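August 1, 2026. Shelf picks, Betcombe bench. Present: me (Zoltán), Ye-rin, and Darlene for as long as the biscuits lasted.

Target for the shelf set is 1000 demonstrations. We stand at 800 recorded, of which Elaheh has thrown out 136 for what she calls "dithering". I have watched them. She is right, and most of the dithering is mine. 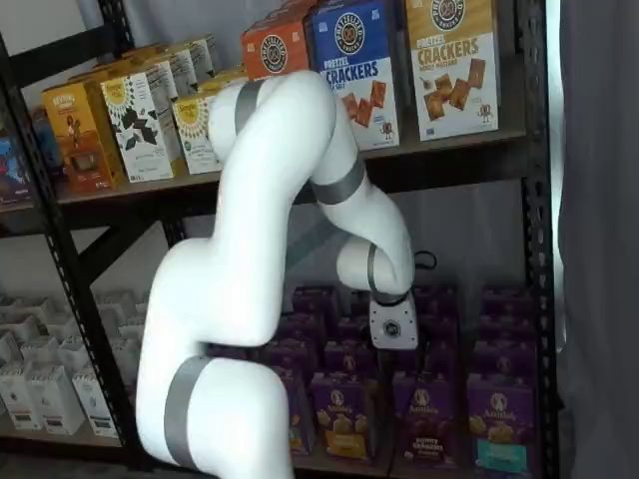
Grasp labels were the morning's job. Ye-rin wants every attempt tagged by product name and flavour, and I had been writing "box". Fair enough on the top shelf, where Honey Mustard says so in print you could read from the car park. The purple Annie's boxes underneath are another matter: same rabbit, same colour, stacked several deep, so once you get past the front row I am labelling by faith. Agreed to tag the back ones "Annie's, flavour unknown" until someone objects. Edgardo will object.

Changed the start pose as well. The old one began every episode from the same spot, and the Naseri policy learned, with great confidence, to go to that spot. Now we jog the arm somewhere new before each take and write it down. Mostly we write it down. 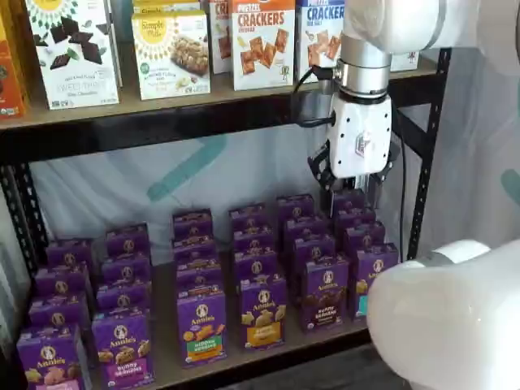

Approach speed dropped a notch for anything on the lower shelf. Nine retakes after lunch, all logged under "operator", a word covering a multitude of my sins.

To do: 
Ask Akier about the spare finger pads (asked in April, still hopeful). 
Split the retakes into their own folder. 
Ye-rin to rerun the sync check on the wrist stream. 
Find out who renamed the dataset "final_final".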